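Dralley Puts Robot on Umbrella Duty; Staff Asked to Find Something Else to Complain About

MUÑOZ, January. Dralley, the company that lends umbrellas to hotels, garden venues and anyone else who books an outdoor wedding in the wet months, has started using a robot arm to pick up and sort its returned stock. The system, named Zovuneo, was built with the engineering firm Sadard and now works the afternoon shift in the Muñoz returns room, next to the people who used to do the whole job bent over.

Umbrellas come back to Dralley the way umbrellas come back to anyone, which is to say in a heap. Each one has to be folded, strapped, checked and put in a basket before it can go out again. The company owns 1319 of them at last count, a figure that includes several the hotels swear they returned.

"We had a rota for the floor work, and people traded it like a bad holiday shift," said Juwita Hartono, operations manager at Dralley. "I once saw somebody swap two Saturdays to get out of one Tuesday. When your staff will give up a weekend to avoid a task, you should probably look at the task."

Zovuneo takes over the pickup. People still do the folding and strapping, a job the arm was tried on early in the project and was gently relieved of. Once an umbrella is strapped, the arm lifts it from the floor and sets it in a basket. On a full afternoon the room handles 200 umbrellas, and the arm is expected to lift every one that has been properly fastened. Those that haven't been are left for a person, along with a short beep that the staff have asked Sadard to make less judgmental.
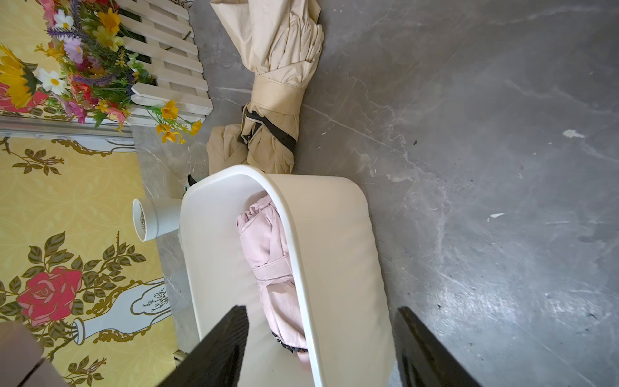 What Changes for the Returns Team

No jobs are being cut. The returns team keeps its hours and its pay, and the time once spent stooping goes to inspection and repair, which Dralley used to send out to a workshop across town. Four members of the team have finished a repair course and now have their own bench, their own lamp and strong views about cheap ribs.

The floor rota has been retired. In its place is a shorter one for minding the arm, and the early signs are that it will be traded in the opposite direction. Minding mostly means watching for straps that have slipped, moving full baskets out and putting empty ones down. The minder can stop the arm at any time, and is encouraged to do so without writing a report about it.

Dralley also wishes to correct a rumor that the robot gets the good spot by the flowers. The returns room shares its floor with the company's display pieces, and everybody gets the flowers.

"Soft things are hard," said Kamarul Tarigan, project lead at Sadard. "A box has the decency to stay a box. An umbrella is a stick with a skirt on, and the skirt has plans. We spent most of our first month learning where to hold it, and the best advice came from the folding table, from people who had been doing it for years and were a little surprised to be asked."

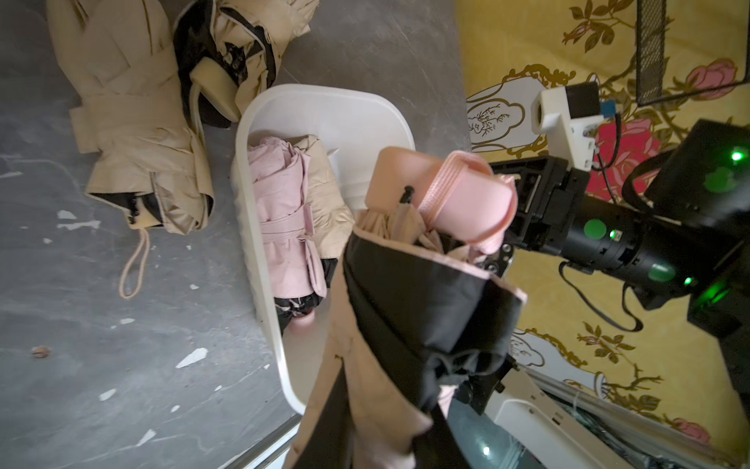

That advice led to the one rule the whole room now follows: strap first, then put it down. Before the project, fastening styles varied by person and, by some accounts, by mood. Staff say the common method has made their own handling quicker too, though one team member has requested that her previous knot be remembered with respect.

Dralley ran the system for 50 working days before making it a regular part of the afternoon. Changes made in that time include a slower approach to the basket, a lower beep (see above) and a stop button moved to where a person with an armful of umbrellas can reach it with an elbow.

The morning shift remains robot-free for now. Hartono said the company will ask the morning team what they want before installing anything, and that their first answer was a better coffee machine. It has been ordered.

About Dralley

Dralley rents umbrellas and outdoor event supplies from its base in Muñoz. Deliveries go out daily, and more often when the forecast is bad. Hotels wishing to return missing umbrellas may do so at the side door, no questions asked.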